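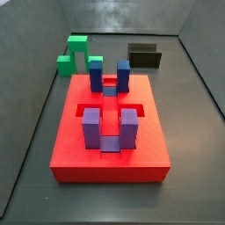

The red base with both blue U-pieces seated. Green arch and black piece still on the floor of the bin.

Toft Assembly Examples, progress report for the December review
Prepared for Arnout De Graaf, Haltton program office

Where we stand

The short version is that we have 600 usable examples, a bin we understand much better than we did in the spring, and a schedule that has survived contact with most of it. The plan you approved called for a collection of block assembly runs that the Dillik model could learn from, starting with blocks placed on an open floor and working up to pieces that have to go into slots. We are now properly into the slots.

The slots are harder. We said they would be, in a confident paragraph of the original proposal, and we would like some credit for that paragraph.

What we collect

Each example is one run from start to finish: the pieces begin somewhere in the bin, an operator drives the arm, and the run is kept along with the camera views and the record of what the arm did. Afterward a second person watches it and marks where each step begins and ends. A run in which a piece is dropped and picked up again is kept and labeled as a recovery. A run in which a piece is dropped and the operator says something unprintable is also kept – we don't record sound.

The red base has a cross-shaped recess in the top, and the blue pieces stand upright in it. The U-shaped ones are fussy at the bottom and forgiving everywhere else, so operators tend to hurry the easy part and then spend a long time hovering. The model has picked up the hovering beautifully. We are now trimming long pauses from the training copies and leaving the originals alone.

Starting positions

Your last set of comments asked whether we were varying the layouts enough. We were not. The first batches had the loose pieces in much the same places every time, and the early model did well as long as the world cooperated. Since then we have drawn starting layouts from a list that the operators can't edit, which has been good for the data and less good for morale. The base moves around too, and the loose pieces turn up on whichever side is least convenient.

We also switched the way a session is run. Operators used to do the same layout until they got bored, and by the end you could see the boredom in the arm paths. Now they do 20 runs, change over, and somebody else gets the chair. 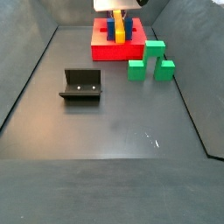 Yellow block upright between the two blue ones, under the gripper. Green arch by the right wall, black bracket out toward the front.

The yellow block deserves its own mention. It goes between two uprights, it is taller than either of them, and the clearance leaves little room for optimism. More than half of the runs we threw out this period were thrown out at this step, mostly for a nudged upright that the operator didn't notice and the reviewer did. We have rewritten the instructions to ask for a slower approach and a straight lift away after release. The discard pile has been growing more slowly since, though we'd like another month before we brag about it.

Things that cost us time

We lost 4 working days to calibration after the bin was shifted during cleaning. It moved by less than the width of a finger, and every run collected before we spotted it had to be checked by hand. The bin is now bolted down.

The Hunier labeling tool was updated in the middle of the period and began putting step marks slightly early. We have gone back to the old version and will stay there until the supplier sends a fix or we lose interest in their new color scheme, of which we have seen enough.

Budget

Spending is a little under plan, mainly because the second operator started later than we hoped. We'd like to carry the difference into the next period and put it toward review hours. Collection is no longer what holds us up. Two people can fill the queue faster than one person can label it, and the one person has started to mention this.

Next period

We will keep going with the slot tasks and add runs that begin with the base partly filled, so that the model sees the middle of the job from more than one direction. We will also hold back a set of layouts that no operator has practiced on, for testing only.

Two decisions are needed from your side: approval to move the unspent operator money to review, and a yes or no on spare blocks in the same colors. The present set is holding up, but we have only the one, and the floor has the scuffs to show for it.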